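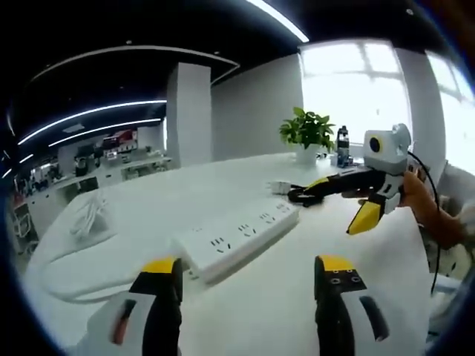

1. Pourquoi la veille des appareils

Au départ je voulais travailler sur l'isolation des résidences étudiantes, et puis en janvier j'ai reçu ma régularisation de charges (aïe) et j'ai changé de sujet le soir même ! Ma question est devenue très terre à terre : combien consomme un appareil qu'on croit éteint ? Ma tutrice, Carmela Bellini, a dit oui tout de suite, à condition que je mesure moi-même au lieu de recopier des tableaux trouvés en ligne.

J'ai donc mesuré dans la résidence Titdale, où j'habite. 18 chambres ont accepté de participer, plus la cuisine du deuxième étage que j'ai traitée à part parce que le vieux micro-ondes faussait tout.

2. Comment j'ai procédé

J'ai emprunté un wattmètre au labo, un Bratia, un peu capricieux mais lisible. Je le branchais entre la prise murale et la multiprise, je notais la puissance avec tout en veille, puis je débranchais les appareils un par un. En théorie ça prend dix minutes par chambre. En pratique, on m'offrait un thé, on me racontait le chargeur qui siffle la nuit, et j'y passais la soirée.

Première difficulté : l'appareil affiche mal les très petites puissances. Pour les chargeurs seuls, j'ai laissé tourner la mesure 100 heures et j'ai divisé, c'est long mais beaucoup plus propre.
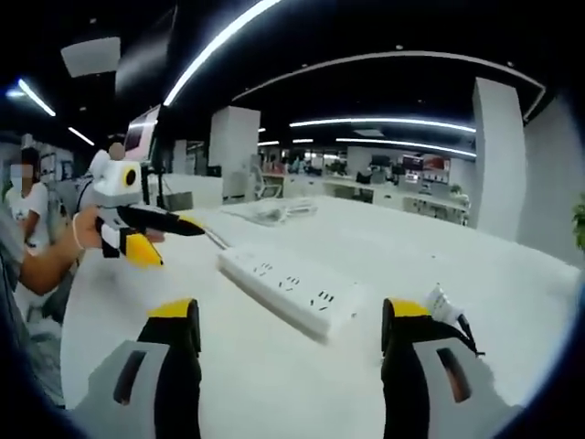
Deuxième difficulté, les gens ! Dès qu'on sait que quelqu'un va passer avec un wattmètre, on range et on éteint. Deux chambres avaient tout débranché avant mon arrivée, j'ai dû revenir sans prévenir (avec leur accord, je précise, le formulaire est en annexe).

3. Ce que j'ai trouvé

Sur l'ensemble des chambres, j'arrive à 1467 kWh par an en veille si on extrapole mes relevés. C'est une extrapolation assez brutale, je le sais, elle ne tient pas compte des vacances. Les chargeurs de téléphone, que tout le monde accuse, ne pèsent presque rien. Les gros coupables chez nous sont les enceintes, les consoles en démarrage rapide et une imprimante dont je tairai la propriétaire. À elle seule, la chambre la plus gourmande monte à 200 kWh, surtout à cause d'un ampli des années 90 magnifique et parfaitement déraisonnable.

4. Et après

J'ai présenté ces chiffres aux habitants le mardi 11 mars, dans la salle commune. On a parlé de multiprises à interrupteur, et plusieurs voisins veulent essayer jusqu'à la fin du semestre. Je referai les mêmes relevés à ce moment-là, avec un deuxième wattmètre si le labo veut bien me le prêter.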